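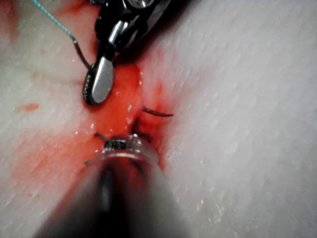

R. OSAGIE

My objection is to the word "minor." In February I had a minor procedure at the clinic in Stendside, and I have been arguing with the adjective ever since.

The paperwork ran to 16 pages. Page 2 said the procedure was minor. Page 12 asked whom they should call if it stopped being minor, and whether that person could drive. I have bought a house with less initialing.

Everyone uses the word kindly, I'll give them that. But a thing is only minor from the outside. The two stitches in my shoulder are minor to the clinic, which has seen a great many shoulders. I have seen two, and I'm attached to both. When the power company in Pokwood tells us about a minor outage, it is speaking from a building with the lights on. When my bank reports a minor change to its fees, I notice the change never goes in my direction.
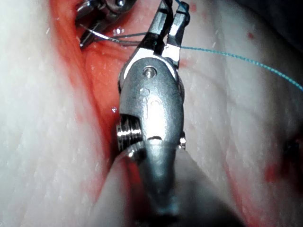 Polished steel, with the jaws slightly open.

What I'd like is a plain account. Tell me it will take half an hour, it will sting, and I won't be able to lift a bag of dog food until the end of the month. I can work with that. "Minor" gives me nothing to work with except the feeling that I ought to be braver – and I was already being as brave as I had planned to be.

My neighbors on Tastberg Road asked how it went. I told them it was minor. They said oh, good, and went back to their hedge, and I stood there wanting very badly to show them the bandage.

Previous Next Opinion Letters Archive Contact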